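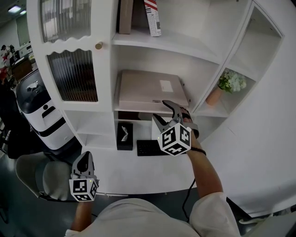
How do you teach a robot to tidy a shelf? I used to think you typed it all in. Move left a bit, close your fingers, pull, stop. You can do it that way, but imagine writing down every tiny thing your hands do when you take a box out of a cupboard! You'd be there till bedtime, and then somebody would move the box and you'd have to start again.

At Sevotstead, where I work, we do it by showing. I pick up a pair of grippers, one for each hand, and I do the job myself. A gripper is a bit like a chunky pair of tongs. I squeeze, the jaws close, and I've got hold of something (or I've dropped it, which happens a lot when you're new).

My hands do the moving, and the grippers keep a sort of diary of it. There are cameras on them, so we get a gripper's-eye view of the whole job. It's a funny way to see a room. You get a lot of ceiling.

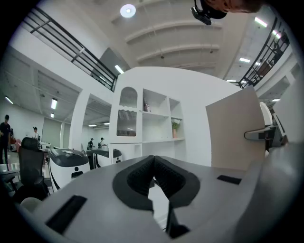 What one gripper sees: its own dark V-shaped jaw, a tall white cabinet and somebody leaning in at the top with a camera on their head.

The cubes with black and white patterns are another clever bit. They look like a puzzle, but each pattern is a label that a computer can read. It spots the cube, looks at how it's tilted and works out where my hand is. So when I reach up to a shelf, the computer knows I've reached up.

One go at a job is called a demonstration, or a demo if you're in a hurry. Our shelf project is called Huline, and so far it has 2,183 demos in it. My best afternoon was 205, and my arms felt like spaghetti!
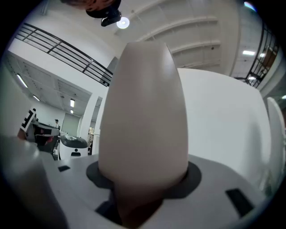 Why so many? Well, think about learning to catch a ball. One throw wouldn't be enough, would it? You need high ones and low ones and wobbly ones. A robot needs to see a case pulled out from the left and from the right, quickly and slowly, pushed right to the back or sticking out a little. We change something small every 30 demos so it doesn't only learn one way.

There's another way of showing, called remote control. You hold the controls, a robot arm somewhere else copies you, and it remembers what it did. I find that one harder, because you can't feel the box in your fingers. My first try took eight minutes to pick up a sponge.

If you'd like a go at home, ask a grown-up for some kitchen tongs and try putting your socks in a drawer with them. Then do it again with your other hand.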